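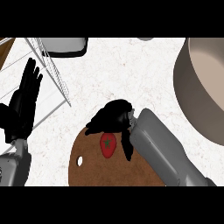
도마는 세제로 박박 씻지 말고 굵은소금으로 문지르라고, 데즈먼드 박이 지난번 글에 댓글을 남겼다. 냄새 밴 건 소금에 레몬 반쪽이면 끝난다면서, 기름은 꼭 완전히 말린 다음에 먹이라고도 했다. 나는 그동안 주방세제 듬뿍 짜서 수세미로 밀고 있었는데 말이다. 댓글 읽고 얼굴이 좀 화끈했다ㅋㅋ

그래서 오늘은 나무 도마 얘기를 좀 길게 해보려고 한다. 지난 글에서 도마 바꿨다고 한 줄 썼을 뿐인데 댓글이 제일 많이 달렸다. 다들 도마에 이렇게 할 말이 많았구나 싶었다.

나는 원래 플라스틱 도마파였다. 가볍고, 싸고, 식기세척기에 넣어도 되고. 자취 시작할 때 산 얇은 흰색 도마를 진짜 오래 썼다. 그런데 김치를 한 번 썰고 나면 벌건 물이 안 빠진다. 햇볕에 널면 빠진다길래 베란다에 내놨다가 바람에 날아가서 화분 뒤에서 찾은 적도 있다. 칼자국 사이가 거뭇해지기 시작했을 때 미련 없이 버렸다.

첫 나무 도마는 작년 December, 아니 12월에 샀다 (영어 달력을 쓰다 보니 자꾸 이렇게 나온다). 동네에 있는 프리스베르흐라는 그릇 가게에서 연말 할인을 하고 있었다. 길이 38센티짜리 호두나무 도마였는데 손에 들었을 때 묵직한 게 너무 좋았다. 집에 와서 보니 우리 싱크대 볼에 안 들어간다. 씻을 때마다 반은 밖으로 튀어나와서 물이 바닥으로 줄줄 흘렀다. 도마 사실 분들은 싱크대부터 재고 가세요, 제발.

그리고 그 도마는 석 달 만에 휘었다. 내 잘못이다. 씻고 나서 한쪽 면만 벽에 기대어 말렸고, 급한 날은 창가 해 드는 자리에 그대로 세워뒀다. 어느 날 양파를 써는데 도마가 덜컥덜컥 시소를 타는 거다. 젖은 행주를 밑에 깔고 며칠 버텨봤는데 안 되겠더라. 물을 살짝 뿌려서 볼록한 쪽이 위로 가게 두고 무거운 책을 올려두면 돌아온다는 글을 보고 그것도 해봤다. 조금 돌아오긴 했다. 지금은 빵 썰 때만 쓴다.

지금 쓰는 건 그보다 작은 거다. 한 손으로 들고 헹굴 수 있어서 훨씬 자주 꺼내게 된다. 역시 살림은 손이 가야 쓴다. 크고 좋은 건 모셔두게 된다.

기름 먹이는 얘기도 궁금해하는 분이 많았다. 나는 식품용 미네랄오일을 쓴다. 처음에는 집에 있는 올리브유를 발랐는데 여름 되니까 쿰쿰한 냄새가 올라왔다. 마르지 않는 식용유는 산패한다는 걸 그때 알았다. 호두기름이나 아마씨유처럼 굳는 기름을 쓰는 분들도 있던데, 우리 집은 견과류 알레르기 있는 친구가 가끔 밥을 먹으러 와서 호두기름은 안 쓰기로 했다.

방법이랄 것도 없다. 저녁에 설거지 끝내고 도마를 세워서 하룻밤 말린다. 다음 날 밤에 키친타월에 기름을 묻혀 나뭇결 방향으로 쓱쓱, 옆면까지 바른다. 특히 마구리, 그러니까 나이테가 보이는 양쪽 끝은 기름을 쭉쭉 빨아들이니까 두 번 발라준다. 다시 하룻밤 두고 아침에 겉에 남은 걸 닦으면 끝. 처음 샀을 때는 이걸 일주일에 한 번 했고, 요즘은 한 달에 한 번 할까 말까다. 물방울을 떨어뜨렸을 때 또르르 안 구르고 스며들면 그때가 바를 때다.

냄새는 확실히 마늘이 제일 골치다. 블라스타 이오네스쿠 님은 아예 마늘용 도마를 따로 두신다고 한다. 부럽지만 우리 집 수납장에는 더 들어갈 데가 없다. 그래서 나는 순서를 정해놨다. 과일 먼저, 채소 다음, 마늘이랑 파는 맨 마지막. 고기랑 생선은 나무 도마에 안 올리고 따로 산 플라스틱 도마를 쓴다 (네, 결국 플라스틱도 다시 샀습니다). 이거 정하기 전에는 복숭아에서 마늘 맛이 난 적이 있는데, 다시는 겪고 싶지 않다.

소금은 데즈먼드 님 말대로 어젯밤에 해봤다. 굵은소금을 한 줌 뿌리고 레몬으로 문질렀더니 손등에 베인 자리가 있어서 악 소리가 났다. 손에 상처 있는 분들은 장갑 끼고 하시길. 문지르고 5분쯤 뒀다가 찬물로 헹궜는데 파 냄새는 정말 많이 빠졌다. 마늘은 코를 바짝 대면 아직 조금 난다. 한 번 더 해볼 생각이다.

사포질도 물어보신 분이 있었는데 그건 아직 못 해봤다. 칼자국이 심해지면 거친 것부터 고운 것까지 차례로 밀라는데, 아파트 베란다에서 먼지 날릴 생각을 하니 엄두가 안 난다. 해보신 분 있으면 댓글로 좀 알려주세요! 몇 방짜리 사포를 쓰셨는지도 같이 적어주시면 절이라도 하겠습니다.

다음 글은 아마 무쇠 냄비 얘기가 될 것 같다. 녹이 슬었다. 많이.

26/07/2026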